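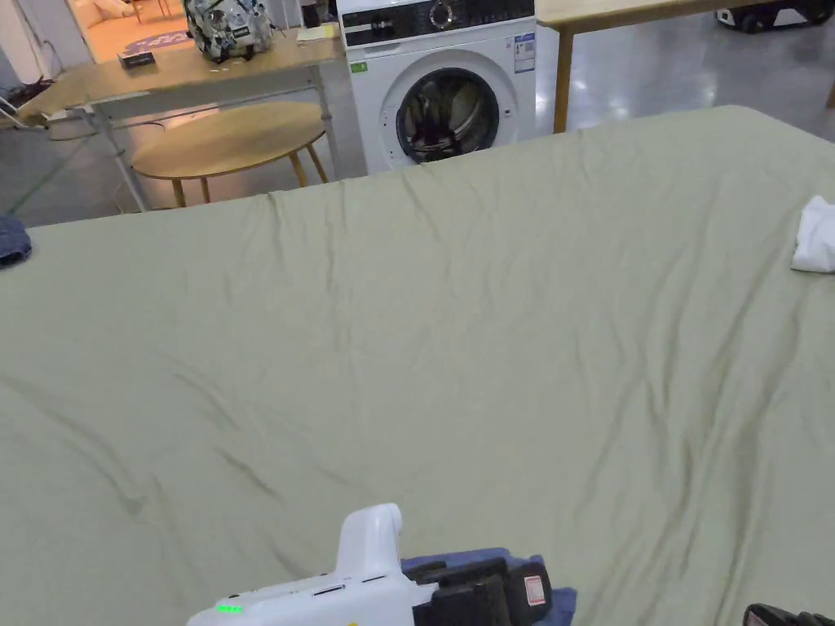

Cloden House Laundry and Linen Project
Progress report to the Iyengar Fund, May
Prepared by Denise Haworth

Work since the last report

The laundry room is in use every morning from 8:00. The front-loading washer paid for by the grant has been plumbed in and runs up to 10 loads a week. Dark clothes and whites are washed separately, which was not always the case when residents had to share the old machine upstairs.

Sorting and folding is now done in the same room as the washing. Vimala Bangera runs the morning session and has written a one-page guide to folding sheets, shirts and jeans. The guide is taped inside the cupboard door. Residents fold their own clothes, and bed linen goes back to the shelves on the second floor.

Linen

We bought 22 flat sheets from Jurura. Two had faulty hems and were sent back – replacements are due next month. The sheets crease badly if they are left in the drum, so they are taken out as soon as the cycle ends.

Spending

The sheets and the plumbing came in under budget. $300 remains in the equipment line. We would like to spend it on a second drying rack and a shelf for detergent, and ask for your approval to do so.

Still to do

The vent fan has not been fitted. Nedo, the contractor, has postponed twice and we have asked for a firm date. Labels for the linen shelves are printed but not yet up.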